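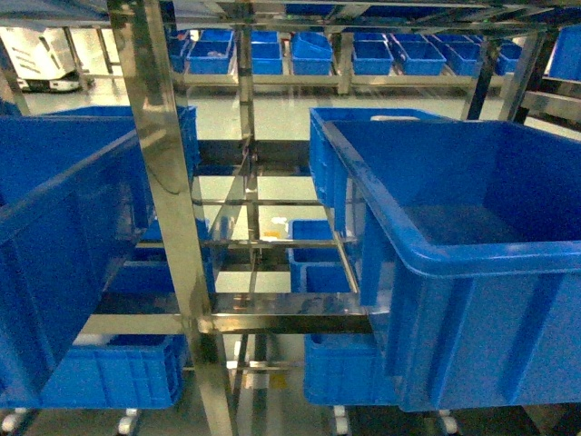
I have wanted to write about our robotics club for ages, and February turned out to be the month when everything finally got interesting, so this is a long one!

We have been working on bin picking since the fall. The club calls the project Plulis (don't ask, there was a vote) and the goal sounds so simple when you say it out loud: find a bin on the rack, work out which shelf it's on, and tell the rest of the system where its rim is. I'm on the vision side with Viera Bartoš, who is a second-year and already much better at this than I am.

What makes it hard

Steel! Polished steel tubing is a nightmare, and I love it. Every post and crossbar picks up blue from the bins, so our first color filter happily found bins inside the rack itself. We labeled 273 images by hand over two very long evenings, and I now see rolled plastic rims when I close my eyes.

The other problem is overlap. A big bin up front hides most of the one behind it, and the ones on the bottom level are mostly tucked under the ones above. Then there's a second rack in the background with its own row of blue bins, same color, same kind of open top. Our code loved that row. It kept trying to plan a path to something on the wrong rack entirely.

Viera's fix was to look for the vertical posts first and treat them like window frames. Anything seen between the bars gets checked for distance before we even ask if it's a bin. It took her one afternoon. I had spent almost 40 hours on a version with edge detection that I have now deleted — no regrets, I learned a ton.

The small bin on the middle shelf is my personal favorite test. It sits back behind thin rods, so there are lines running right across it, and for weeks we got it as two or three separate little objects. Now it comes out as one. I may have yelled.

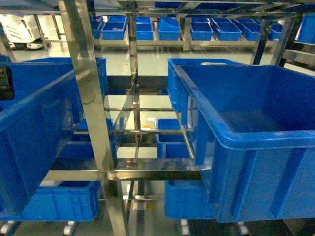
What's next

The Tarkier meet is coming up, and we still need to sort out the bottom shelf. I want to try lower viewpoints, Viera wants more labels. We'll probably do both.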